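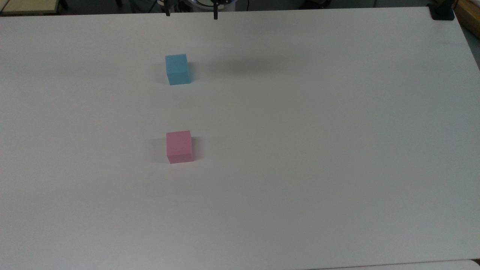

Nimis colors, part 3: pink and light blue
Posted by Rosine Langlois, May 29, 2021

Welcome to the new part of our gallery. In the first part we showed the yellow and the cream, and in the second part the green, which many of you ordered before the page was even finished. Now it is the turn of pink and light blue. These two colors were the most difficult for us, and I would like to write a little about them, because some of you asked in your letters how we choose a color.

Nimis is our series of small foam pieces for sorting, stacking and building. They are made for small hands, but we know that many grown people keep one on the desk. The material is soft and light, and the edges are slightly rounded. When you look at it from near, you can see the fine pores of the foam.

Pink
Our first pink was too strong. In the hand it was nice, but when we put it on a white table it looked almost red at the sides. Gopinath Venkataraman, who mixes the colors at Estimari, made it paler in several steps, and after each step we waited for the next morning to look again with fresh eyes. The pink we kept is a soft pastel. On the top it is lighter, and on the sides a little darker, and you can see the shape clearly even from the other end of the table.

Light blue
With the blue we had the opposite problem. The first samples were so pale that they disappeared on white. We went back to a real sky blue, only a light one. Inès Perrin prefers it to all the other colors in the series. I still prefer the green, and we don't discuss it anymore.

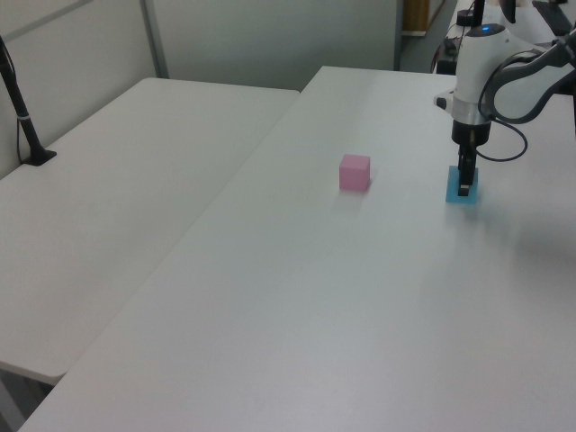
About the white table I must also say something. Every color of the series is looked at on plain white, without cloth and without paper under it. A colored surface gives its color to the foam, and then you choose the wrong tone. On white you see the piece and its gray shadow, and not much else. It is maybe a little boring for a gallery, but it is fair to the color. When your order arrives, please try the same at home before you decide that the tone is different from the one on your screen.

Pink and blue with a wide space between them
This is how I like them best. When the two colors touch, the pink looks warmer and the blue looks colder. With white between them, each one stays calm.

Blue at the right, pink in the middle of the table
I find that the blue takes the eye first, although it lies flat and the pink is standing by itself. Gaspard Vidal does not agree with me.

Practical information
The first production is 700 pieces in pink and 900 in light blue. The difference is only because we had more blue material in the store. The order number for the pair is 661. You can also order one color alone, please write it in the comment field of the form.

For cleaning, use lukewarm water and a little mild soap, press the piece softly in a towel and let it dry in the air. Please do not put it on the heater and do not leave it many weeks in a sunny window. Pink is more sensitive to the sun than the blue.

For shops: Kayode Balogun at Skeneck takes the orders for larger quantities. The boxes are sent from Pagano, and for new customers the delivery starts in June.

The next part of the gallery will be about lilac and gray, if we find a lilac which we all can accept. At the moment we have four samples and four opinions.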